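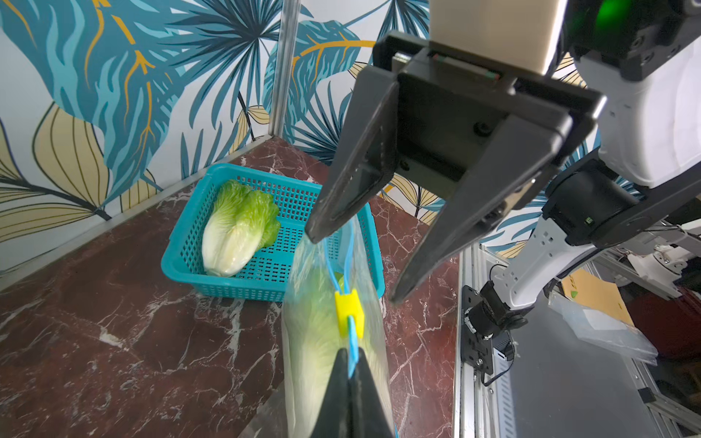
The Primby is a vaccine carrier for outreach days, the kind that start before sunrise and end three villages later. I've carried one for two seasons now and I'm still very fond of it! The lid has a tiny green LED on it, much like the one on the side of the black joint motor in the photo, and it stays lit as long as the inside is in range. You can check it at a glance without opening anything. The shell is matte black, same as those gripper fingers, and yes, we make a white one too for anybody working in full sun (get the white one).

## What you get

- Carrier with shoulder strap and padded back
- Ice packs, full set
- Foam insert for vials
- Paper temperature log, because batteries die

Empty it weighs 11 pounds. Packed and conditioned properly, mine has kept its cold for over 70 hours — that was in December, in the shade, with the lid opened only for sessions, so plan on less in hot weather.

The smaller model is called the Barley. It uses the same Van Rooij latches, and the strap fits both.

## Price and ordering

The Primby is $315, strap and packs included. Clinics ordering through Funditz should put the shell color in the notes box, or we'll send black. Spare latches come 2 to a bag.

Questions about conditioning the packs go to Jad Semaan — he answers in the evenings and he'll ask what freezer you have, so look at the label first.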